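Laundry bench notebook, Minum workshop
June, started 9:20

Good morning for this. The towels from the Fraser place came in overnight, all in one big heap, and I finally get to try the drying order I've been going on about since spring. Short version for anybody skimming: smaller loads, shake everything first, thick stuff never with thin stuff. Longer version follows because I enjoyed it.

Batch weights before washing: first pile 368 (this is in the odd units off the old hanging scale, don't convert it, just compare like with like), second pile 271, third pile 200. The first pile was nearly all bath sheets. Second was hand towels plus the striped kitchen cloths. Third was pillowcases and the thin cotton aprons we use for the Trenidik orders.

Wash was nothing special. Warm, the usual powder, half of what the box says. I skipped softener on everything this time. I've been suspicious for a while that it leaves the towels slick and stops them soaking anything up, and the Perkitura cloths were always the worst for it. They're the ones with the waffle weave and they hold on to everything you put in the water.

Drying notes

Shaking out each towel before it goes in makes such a difference! I did 20 seconds or so of proper snapping per bath sheet, arms sore by the end, but the pile stands up and the hems don't roll. With the first pile I split it in two. Last month I put the lot in together and pulled out one giant twisted rope, damp in the middle and crisp at both ends.

10:45, first half of the bath sheets out. Lovely. Fluffy right up to the border, and the corners were dry too, which I checked by pinching them between two fingers and waiting a moment. Corners always lie to you if you check them too fast.

11:30, second half out. Slightly stiffer. I left these sitting in the washer while the first half ran, so I blame that. Next time stagger the washes.

Pillowcases went quickly, as expected. Took them out while still a tiny bit damp and folded straight away on the long table, smoothing with the flat of the hand. I'd put these up against ironed ones any day. The aprons I pulled out with them and hung up, ties untangled. Ties are the whole problem with aprons. Knot them loosely together in pairs before washing, it works.

Checks between loads

Lint screen after every load, no exceptions. Then a look into the drum for stray socks, threads, bits of tissue. Light-colored metal is great for this, dark fluff shows right up. I also run a cloth around the inside of the lip and over the holes at the back, where fuzz likes to settle and then turns up on somebody's black T-shirt.

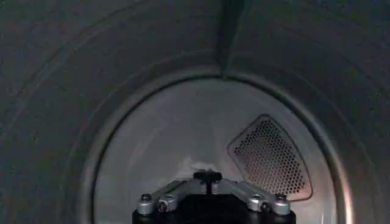 Looking into the drum, perforated panel on the back wall at right.

Wiping the holes: dry cloth first, then barely damp. A soft brush is better than a fingernail (learned that one already). Go with small circles and don't press.

To do
- try the waffle cloths with no softener for three more washes, then do the water drop test again
- wool balls, borrow the set from upstairs and see if they're worth the noise
- new hook for the scale
- write the towel order on a card and tape it over the folding table
- bath sheets: weigh again when fully dry, I forgot and folded them all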